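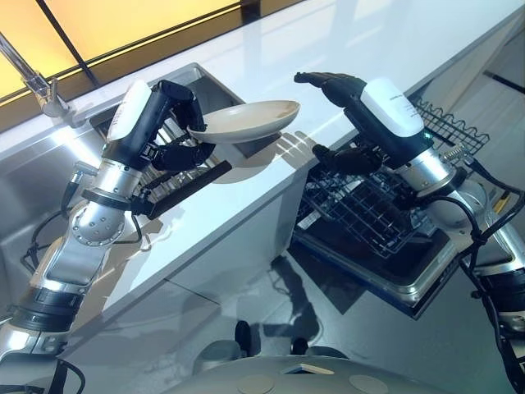
nolto-bimanual

Perception, grasp planning and control stack for two-arm dish handling. Maintained by the Himwood kitchen manipulation group. The code in this repository runs on the onboard computer; training scripts live in nolto-train.

Status

Main is usable. The handover planner was rewritten in December and the old planner is kept under legacy/ until the Skadthorpe site has moved over. Do not mix configs between the two. The old planner reads joint limits in degrees and the new one reads radians, and neither checks.

What is in here

perception/ segments dishes from the head camera and fits a rim ellipse to each plate or bowl. Output is a pose with covariance in the torso frame.
planning/ grasp selection, arm trajectories and the handover state machine.
control/ joint impedance control for both arms, finger position control for both hands.
tools/ log viewer, calibration, replay.
configs/ one directory per site.

Requirements

Ubuntu 22.04, Python 3.10, a C++17 compiler. The control process needs a real-time kernel. Perception and planning do not, and both can be run from logs on an ordinary desktop.

Building

Run make deps once, then make all. The first build is slow because the collision library is compiled from source. If the linker fails on the kinematics module, delete build/kin and run make again. The dependency file for that module is stale after a branch switch.

Running

1. Start the control process: run_control --site himwood
2. Wait for both hands to report READY. If one hand stays in HOMING, cycle power to that hand only.
3. Start perception: run_perception --camera head
4. Start the planner: run_planner --task rack_load

The planner will refuse to start if the head calibration file is older than the camera mount revision in the site config. Override with --stale-calib on the bench. Do not override it over a counter.

Handover state machine

States are APPROACH, RIM_GRASP, LIFT, TILT, PRESENT, SECOND_GRASP, RELEASE and PLACE. The first hand grasps the rim and holds the plate tilted. The second hand stays open until PRESENT is confirmed by perception, then closes on the free side of the rim. Release requires both wrist torque estimates to be stable for 49 control cycles. This value is set in planning/handover.yaml as release_hold and was tuned for flat and shallow plates. Bowls need their own value, which has not been set.

If the rim fit is lost during PRESENT, the planner holds position and retries 7 times before returning the plate to the pickup pose. Each retry is logged with the segmentation mask.

Rim fitting

White dishes on a glossy white counter are the hard case. Reflections and hand shadows both produce edges that the fitter will accept as rim segments. Two filters deal with most of this. The first rejects any segment that lies in the counter plane while the hand state is past LIFT. The second compares the fitted radius with the radius stored at grasp time.

Finger occlusion is handled by masking the projected hand model before fitting. The mask is dilated by a fixed margin, so small saucers may lose too much rim to fit at all.

Replay set

A set of 188 logged handovers is used for regression. Fetch it with tools/get_replay.sh, then run make replay. The test compares state transitions only. Trajectories are not compared, as the arm planner is not deterministic across machines.

Known issues

Wire racks are modeled as solid boxes for collision checking. Placement between tines uses a separate clearance check, and the two can disagree near the back edge of a rack.

Cable slack on the forearms is not in the collision model. Keep wrist roll inside the limits in the site config even where the hardware allows more.

The Michalski hand driver drops its first command after homing. The control process sends it twice.

Contact

Open an issue and attach the log directory. For site configs and calibration, assign to Edmund Szczepańska.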